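Cold drinks station: layout notes for July

The cold drinks station at Vokamberg has been reset for the summer programme. The previous arrangement dated from when the counter served bottled drinks only, and it put the ice at the far end from the cutting board. Staff crossed hands at busy times and meltwater ran under the fruit. The revised layout was drawn up by Rania Hattar and tested over 139 drinks, most of them lemon and soda, the remainder with lime. It applies from the start of July on both floors.

The principle is that everything moves in one direction. Ice and fruit are kept on the left, cutting and pressing are done on the board, and glasses are built in the middle of the table. The middle is to be left clear between orders. It is the only area large enough for a tray, and anything parked there has to be moved before the next round can start.

Whole fruit stays off the board and directly beside it. Two lemons and one lime are enough for a quiet period; the reserve is in the lower fridge in the Paulík crate. Fruit should be taken out half an hour before opening, as cold lemons give noticeably less juice under the muddler. Wash and dry before setting out. A lemon that has been halved goes on the board with the cut face up. If it has not been used within the hour it goes into the jug for table water.

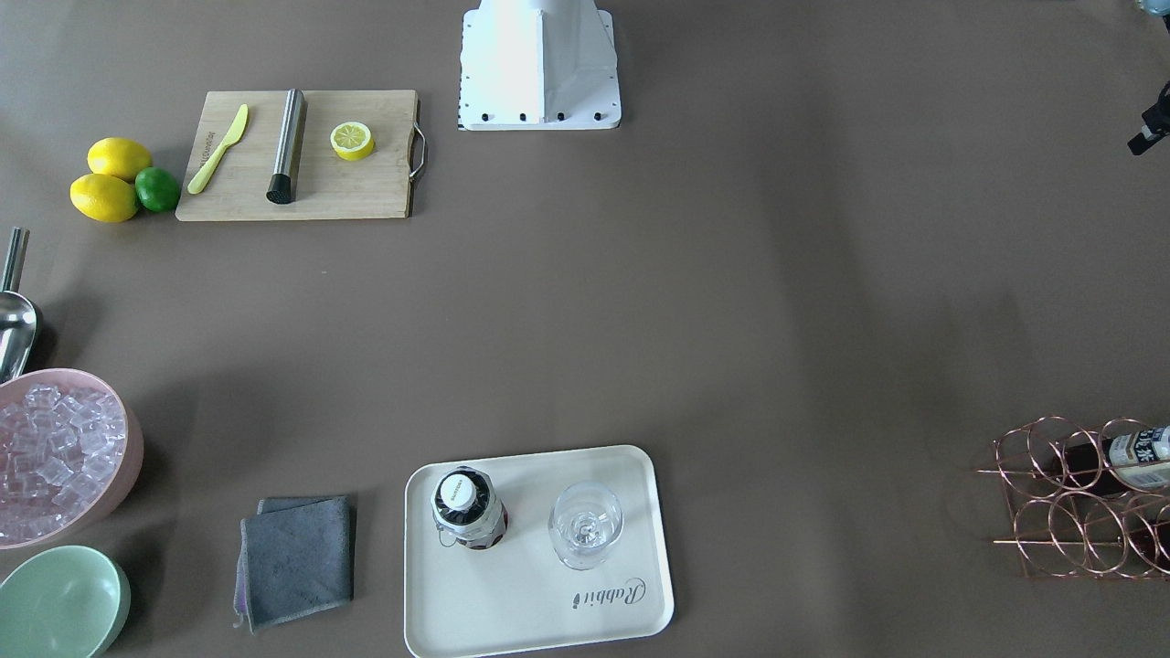

Board, fruit and ice in the July layout. The muddler is kept on the board, to the right of the knife.

The plastic knife replaces the steel paring knife at this station only. It cuts lemon and lime without difficulty provided the fruit is firm, and it may be used by trainees who have not yet done the knife module. It is not suitable for pineapple or for anything with a stone. Rinse it after each run of citrus and return it to the left of the muddler. Romain Jacquet has asked that it should not go through the dishwasher with the bar spoons, having lost two to the heating element last season.

The stainless steel muddler is used with the black tip down. Four presses with a quarter turn are sufficient for half a lemon. More than that breaks up the white pith and the drink turns bitter, a fault recorded several times in the first trials. Press in the mixing tin, never in a serving glass.

The bamboo board is to be wiped down with a damp cloth after each service and stood upright to dry overnight. It must not be soaked. Oil it once a month with the food-grade oil in the Cleduso cupboard. The metal handle faces right, so that the board can be pulled clear with one hand while the cloth is in the other.

Ice goes in the pink bowl and nowhere else. The bowl holds enough for one short run of orders and is refilled from the machine, not topped up from the bucket. The scoop is kept with the ice bowl. Hands and glasses do not go into the ice under any circumstances; if a glass breaks near the bowl, the whole contents are thrown away and the bowl is washed before refilling.

The mint-green bowl is for spent halves and trimmings. It starts each service empty and is tipped into the food waste when two thirds full. Ignacio Fuentealba notes that peel intended for syrup should be taken off before the fruit is cut, and put in the lidded tub under the counter.

Measured juice for batches of 300 ml or more is still prepared in the main kitchen. The station is for single drinks. Jad Bitar holds the batch sheet and will take requests up to 4 p.m. for the same evening.

Laminated copies of the layout can be collected from the stores office.

Vokamberg Kitchen Newsletter | Contact: stores office, ext. 168 | Back to top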